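DIN rail supply buzzing at light load

brovon_bench
Hi all, hoping somebody has run into this. I've got a Noreck 24 volt supply on the rail in a small control box, feeding two relays and a little display, and when the relays are off it buzzes. It isn't loud, but the box hangs in a hallway and I hear it every single time I walk by! Output reads fine on my meter, loaded or not.

Wudbridge
Welcome! Mine did the same and I wouldn't lose sleep over it. Lots of these drop into burst mode when there's hardly any load, and the transformer sings a bit. I hung a 736 ohm string of resistors across the output (odd value, I know, it was what I had in the drawer) and it went quiet.

qiu51
Have to disagree with my friend above, kindly -- a bleeder just makes heat all year long to hide a noise. Check the terminal screws and the rail clip first. I had one where the whole buzz was the cover rattling against the breaker next door.

brovon_bench
Thank you both, this is so helpful. I'll pull it on Sunday and try it on the table, away from the rail.
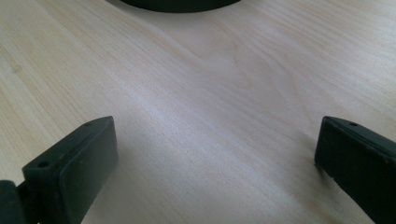
My table, light wood

Wudbridge
Nice grain on that. Qiu, it's 27 mA, come on, that's well under a watt!

qiu51
It's still up to a watt inside a closed box, once you count the supply's own losses. Try the clip first, please, and tell us how it goes.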